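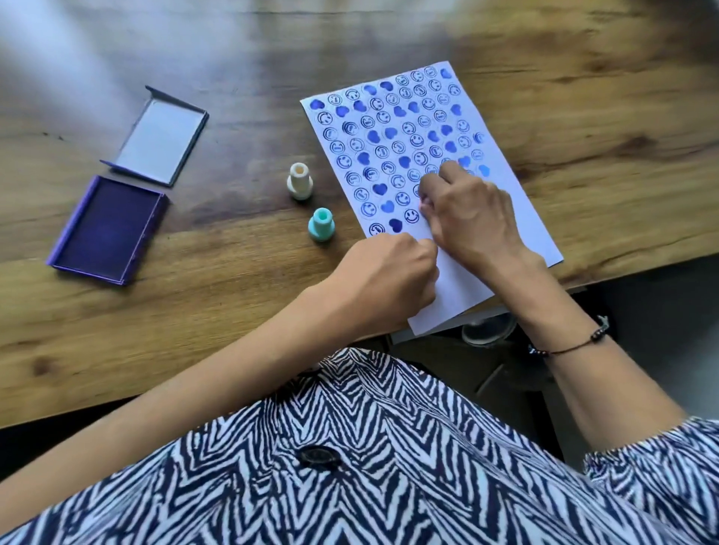 Sheet Stamping

Sheet stamping is the practice of covering a piece of paper with repeated impressions of one or more small hand stamps, usually in rows, for no purpose beyond the covered sheet. It is related to card making, block printing and the office date stamp, and is looked down on mildly by followers of all three. The usual equipment is a stamp, an ink pad, a stack of plain paper and a table nobody minds marking.

The finished page is known among regular practitioners as a field. A page with blank space left at the bottom is an open field, and most surviving examples are open, the appetite for stamping small hearts being large but finite.

Contents
1 Terms
2 Equipment
3 Method
4 Motifs
5 Common faults
6 The Skovside sheets
7 Care and storage
8 See also

Terms

The vocabulary is small and borrowed mostly from printing. An impression is a single mark. A row is a line of impressions, and a drift is a row that began level and did not stay that way. A ghost is an impression made with too little ink, and a double is one in which the stamp touched the paper twice. A crisp impression is called a crisp, chiefly by people who do not get many.

The word "stamp" is used for both the tool and the mark it leaves. Attempts to separate the two have not caught on, and the confusion seldom lasts longer than it takes to look at the table.

Equipment

Stamps for sheet work are small. A face the size of a fingertip or a shirt button is typical, mounted on a short handle or fitted into a plastic barrel with a cap. Barrel stamps often carry their own ink and need no pad, though many owners press them on a pad anyway once the built-in supply starts to fade. Caps are the part most often lost. A cap left off overnight can dry the face completely, and a cap put on the wrong stamp will pass its color along.

Ink pads come in a shallow case with a lid. In the common household type the lid is hinged or lifts away, and the pad itself is felt or foam fixed in a tray. Pads sold as purple may print anywhere from navy to periwinkle according to how much ink they hold, how hard the stamp is pressed and how long ago the last person closed the lid. Dye ink soaks in and dries quickly. Pigment ink sits on the surface and looks richer, right up to the moment a sleeve goes through it.

Paper is generally ordinary white copy paper, used straight from the pile. Working on top of the pile has a practical benefit, as a few sheets underneath give the stamp a slight cushion and even out the grain of a wooden table. It also means that a heavy hand can leave dents in tomorrow's letters. Coated paper is avoided by anyone who has tried it once.

Method

The stamp is inked with several light taps, turned the right way up, set down flat, pressed and lifted straight off. The other hand holds the paper. Sheets are commonly turned at a slant to suit the stamping arm, as in handwriting, with the result that a row can be perfectly straight relative to the table and hopeless relative to the page.

Two orders of work are recognized. In row order, the stamper fills each line from one side to the other and changes stamps as the pattern demands. In motif order, all the impressions of one design are placed first, with gaps left for the second. Row order is slower and involves a good deal of picking up and putting down. Motif order is quicker and depends on the gaps being the right size, a matter on which the second stamp tends to have its own views.

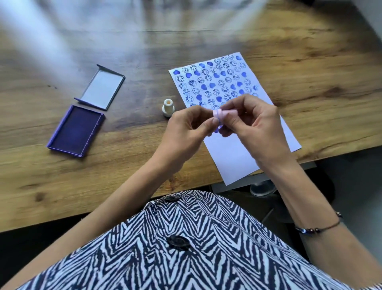 Re-inking is a question of temperament. Some stampers return to the pad after every impression and get an even field. Others carry on until the mark is barely there, so that color falls away along the row and leaps back at the next inking. The second approach is defended as expressive. It also saves walking the hand back to the pad, a point its defenders raise less often.

Caps and loose faces are handled with the fingertips, and the ink finds the fingertips regardless. Soap removes most dye inks in a day or two. Pinching a cap by its rim is the standard advice and is followed by beginners for the first few minutes.

Motifs

The two most widespread motifs in casual sheet work are the heart and the smiley face. They behave very differently. A heart is a solid shape, needs plenty of ink and shows every dry patch on the stamp. A smiley in a circle is an outline, needs little ink and clogs if it gets more. Alternating the two on one sheet therefore guarantees that at any given moment the pad is wrong for one of them, and the combination remains by far the most popular.

Round designs have one further property: they give no hint of which way is up. Barrels are sometimes molded with a notch or arrow to help. A smiley set down at an angle looks quizzical, while one set down upside down looks unwell, and a long row may contain the full range of feeling between.

Stars, paw prints and small flowers make up most of the rest. Words are uncommon. A stamp reading GOOD WORK loses something by its thirtieth appearance.

Common faults

Ghosting. Pale marks from a dry pad or a light touch. Stamping over a ghost to strengthen it is possible in theory and produces a double in practice.

Doubling. Two overlapping outlines from a stamp that rocked or bounced. Faces suffer most, gaining extra eyes.

Broken rims. Part of the circle is missing, usually on the side away from the thumb. The remedy is even pressure. The usual response is more pressure, on the same side.

Haloing. A faint edge printed by the rim of the mount, generally after the stamp has been pushed too deep into a soft pad.

Smudging. Caused by the hand that is holding the paper still. Right-handed stampers who work from left to right mostly escape it until they rest the hand on the finished rows to steady the sheet.

The Skovside sheets

The best-known body of sheet stamping, in the sense that it has been cataloged, is held in the reading room at Skovside. It was put together by Vilho Juntunen, a retired surveyor who stamped one sheet each evening and kept them in order. The catalog lists 3,000 sheets, of which 25 are filled to the bottom edge. Juntunen used 3 stamps over the whole period and wore out the heart.

His notes, kept on the backs, are brief. They record the pad, the state of the pad and, now and then, the weather. Beside one especially uneven field he wrote "new glasses." The sheets from one November are entirely ghosts – he had ordered a refill from the stationer Hyvönen and evidently saw no reason to stop while waiting for it.

Juntunen also proposed a scoring system in which a sheet began with 100 points and lost one for each fault. He dropped it after a week. Several later sheets are marked with a minus sign and no figure.

A rival system, the Flollo grid, uses faint pencil lines ruled beforehand and rubbed out later. It yields very straight rows and, where the eraser meets ink that has not quite dried, a gray fog across the whole field. Its followers regard the fog as part of the style.

Care and storage

Pads are stored closed and level. Older guides recommend keeping them upside down so that ink settles toward the working surface, which is sound advice for a pad with a tight lid and an expensive way to learn about the other kind.

Stamp faces are wiped on scrap paper and then with a damp cloth. Alcohol cleaners can harden rubber. Going from a dark pad to a light one without wiping turns the light pad into a second dark one, and the change is permanent.

Finished sheets should be left uncovered until dry and then kept flat, away from direct sun. Violet dye inks are among the quickest to fade. Owners of older sheets sometimes find that the hearts have paled to match the ghosts, at which point the field is, at last, even.

See also

Date stamp
Ink pad
Meselness (hobby fair)
Potato printing
Rubber stamp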